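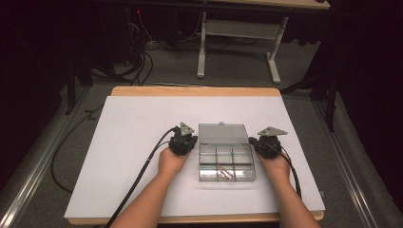

Une planche blanche posée sur une table en bois clair.

Pourquoi le blanc est-il blanc ?

Bon, je sais, la question a l'air bête. Moi aussi je trouvais ça bête, jusqu'au jour où ma nièce m'a demandé avec quel crayon on « fabrique » le blanc. J'ai ouvert la bouche, et rien n'est sorti ! Alors je suis allée chercher, j'ai embêté plein de gens, et maintenant je te raconte.

D'abord, il faut parler de la lumière. Celle du soleil, on dirait qu'elle n'a pas de couleur. En fait elle les a toutes en même temps : du rouge, de l'orange, du jaune, du vert, du bleu, du violet, et toutes les nuances entre les deux. Elles voyagent mélangées, bien serrées, et tes yeux reçoivent tout le paquet d'un coup. Quand ton cerveau reçoit le paquet complet, il dit : « blanc ».

Tu as déjà vu le paquet s'ouvrir, j'en suis sûre. C'est l'arc-en-ciel ! Les gouttes de pluie dévient un peu chaque couleur, mais pas toutes pareil : le violet tourne plus que le rouge. Du coup les couleurs se séparent et on les voit en bandes (si tu en cherches un, mets-toi dos au soleil, avec la pluie devant toi).

Et les objets, alors ? Une tomate ne fabrique pas de lumière. Dans le noir complet, elle n'est pas rouge, elle n'est rien du tout, tu ne la vois pas. Quand tu allumes, la lumière tombe dessus avec toutes ses couleurs. La tomate en avale presque toutes et renvoie surtout le rouge. C'est ce rouge-là qui arrive dans ton œil. Une feuille d'arbre renvoie surtout du vert. Un morceau de charbon avale presque tout, le gourmand, et il a l'air noir. Et une feuille de papier renvoie presque tout, dans tous les sens. Tu reçois le paquet complet, donc tu vois du blanc.

Il y a quand même un truc qui m'a embêtée longtemps. Un miroir aussi renvoie toutes les couleurs ! Pourquoi est-ce qu'il n'est pas blanc ? J'ai posé la question à Hilde Verstraete, qui était ma prof de sciences et qui répond toujours à mes messages. Elle m'a dit de penser à un ballon. Sur un sol bien lisse, il rebondit là où on l'attend. Sur un tas de cailloux, il part n'importe où. Le miroir est lisse, la lumière y rebondit bien en ordre et on voit son visage dedans. Le papier, vu de très près, est plein de petites fibres emmêlées, et la lumière repart dans tous les sens.

Ça explique aussi la neige. L'eau est transparente, la glace aussi, et pourtant la neige est blanche ! Un flocon, c'est plein de petites faces et de petits coins, avec de l'air entre les flocons. La lumière entre, cogne, ressort, recommence. À la fin elle repart de partout, avec toutes ses couleurs. Pareil pour le sucre, le sel et la mousse du bain.

L'hiver où j'ai visité Nornach, il y avait tellement de neige que j'avais mal aux yeux sans lunettes de soleil. Normal, la neige fraîche peut renvoyer jusqu'à 90 % de la lumière qu'elle reçoit !

Maintenant, une petite expérience. Il te faut 2 choses : un verre d'eau et un peu de lait. Remplis le verre, regarde à travers, puis ajoute une goutte de lait. Remue. Encore une goutte. Au bout de 8 gouttes, compare avec le début : l'eau est devenue trouble et blanchâtre. Le lait contient de minuscules boules de gras qui flottent dedans, beaucoup trop petites pour que tu les voies, et la lumière rebondit de l'une à l'autre. Si tu éclaires le verre par le côté avec une lampe de poche, dans une pièce sombre, c'est encore plus joli.

Et le crayon blanc de ma nièce ? Dans les peintures blanches, on met souvent une poudre qui s'appelle le dioxyde de titane. Elle est très forte pour renvoyer la lumière. Par contre, si tu mélanges toutes les peintures de ta boîte en espérant avoir du blanc, tu vas être déçu : chaque peinture avale sa part de lumière, et tu obtiens un marron pas terrible. J'ai essayé, mon pull s'en souvient.

Dernière chose à regarder chez toi : prends une feuille blanche et pose-la près de la fenêtre, puis sous une lampe bien jaune le soir. Elle te semblera blanche les deux fois. Pourtant, la lumière qu'elle renvoie a changé ! Ton cerveau corrige tout seul.

Petits mots à retenir
Réfléchir : renvoyer la lumière.
Absorber : avaler la lumière.
Diffuser : renvoyer la lumière dans tous les sens.

Ilse Vermeulen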